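Stodberg Help > Home builds > Vision and sensing

Wrist camera picks up the mirror and the arm reaches for things that are behind it

Posted by countertop_pete, Tultmont
Tags: wrist camera, mirrors, false detections

I'm setting up a two-arm robot to put small items away in a bathroom. The camera bracket is home printed and the detection runs in Flustance on a desktop in the next room. In the workshop it was fine. Over the bathroom counter it keeps finding objects in the wall mirror and planning a reach to them. Last night's log has 37 detections and most of them are reflections. It also finds its own grippers in the mirror and marks them as obstacles, so the planner stops.

I already raised the confidence threshold and that only made it miss the real things. Covering the mirror with paper works but I can't leave it like that. The counter is marble with a lot of veining, in case that matters.

2 replies

gearbox_annex

Put a polarizing filter on it. I have a Görtz one on my bench camera and it got rid of the glare on my acrylic sheets. Cheap and it takes a minute. Or turn the lights down, less light means less reflection.

Comment from countertop_pete: Tried a filter this afternoon. The counter looks a bit less shiny, the mirror is the same as before.

slow_servo

A filter won't help much with a mirror. It can cut glare from stone or plastic, but a silvered mirror reflects nearly all the light whatever the angle. Leave the lights alone too, the camera needs them.

What worked on my build was telling the planner where the mirror is and throwing out everything past it.

First, measure where the mirror plane sits in the robot's base coordinates. Touch a fingertip to three points on the mirror frame at low speed and save the positions. Keep the points well apart or the plane will come out tilted.

Then drop any detection whose depth puts it behind that plane. I use a margin of 8 mm. This takes care of the reflected grippers as well, as long as your depth is decent. If you only have a color camera, project the frame into the image from the arm pose and mask everything above its lower edge. Don't draw a fixed mask by hand - the camera is on the wrist, so the edge moves every time the arm does.

Last, limit the reach. I stop mine 300 mm short of the wall until the filtering has run clean for a while, then bring it in.

The veining is a separate problem and I would leave it until the mirror is sorted. The shadow of the gripper on the stone can give you false edges too, so get your test shots with the fingers open over the counter.

With a thin gold frame like this one the cut line is easy to find, and the reflected grippers are all on the far side of it.

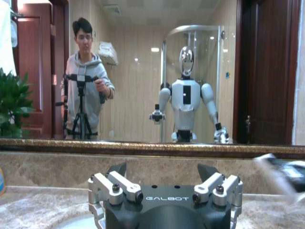
Related threads

Calibrating a wrist camera with a printed bracket
Flustance drops frames when both arms move
Depth readings through a glass shower door
Soft stops for a shared workshop arm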